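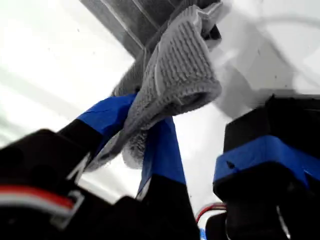
Foltik wants new people!

Foltik is the student robotics project at Arkport, and we're looking for 6 new members to join us from September through June. Our robot picks up cloth and folds it. Sometimes it folds it well. Sometimes it makes a ball. We would love your help with the balls.

What we're working on

Cloth is hard for a robot because it never sits the same way twice. You can pinch one gray cloth 200 times and get 200 different lumps. This year we want to get from one gripper that can grab a corner to a robot that can grab, shake out, fold in half and stack, in time for the Saarela Cup in the spring. (We came 9th last year and we have opinions about how to do better.)

Places open

- Gripper and hardware, 2 places. You'll work on the fingers: shape, grip surface, how hard they squeeze. Lots of taping things, testing them, peeling the tape off and trying again. If you like taking things apart, come here.
- Software, 2 places. Our code is mostly Python and runs through Clumex, the control program written by the team before us. It has its moods but you'll get to know it fast, and there is a lot of room to rewrite the parts that bug you.
- Testing and notes, 1 place. You run the trials, write down what the gripper did and tell the rest of us when our great idea was a bad idea. Probably the most important seat in the room.
- Anything else, 1 place. Wiring, video, sewing test cloths, building the cart we keep talking about. Tell us what you like doing and we'll find the work.

Who can apply

Any student at Arkport, any year, any major. You don't need to have touched a robot before. Half the current team hadn't, and one of them now does all our motor wiring. We do ask that you can make it to the shop two evenings a week, 6 p.m. to 9 p.m., and that you stay through the competition. The last few weeks get busy, but there is food.

There's no pay and no course credit, sorry! Parts, tools and the trip to the Cup are covered by the project.

How to apply

Send a short note to Tia Lockwood, team lead, through the Foltik page on the student projects site. Tell us your name and year, which place you'd like (a second choice helps), and something you made or fixed or broke. A bike, a costume, a spreadsheet, all fine. No resume, please.

We read everything and write back to everyone. If you'd like a look first, drop by the shop any open evening after 6 and ask to drive the gripper. Closed shoes and tied-back hair, please, and bring a sock or a dish towel if you want to see how it does with something new.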